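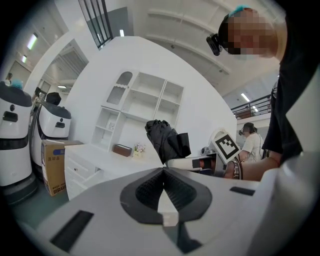 Notebook > Field records > Kiltura

May 3, 2024

Went through the statement forms from the Kiltura march. 338 pages scanned, 33 still too faint to read. Rescanned those in grayscale at the higher setting and put them in the second folder.

Names are blacked out on the shared copies only. Originals stay in the locked drawer.

Form 777 has two different times for when police closed the Pirnetti road. Left both in, flagged it. Do not pick one until we have the phone video logged.

The January forms use the old layout with no box for injuries. Need a column for "not asked" so it isn't read as "none."

To do: back up, reprint consent sheets, check spelling of street names.

Notes | Forms | Archive | Contact

Comments

josska: The road time is in the radio log too, I'll bring it.

pirnetti_desk: Can we get the consent sheet in large print?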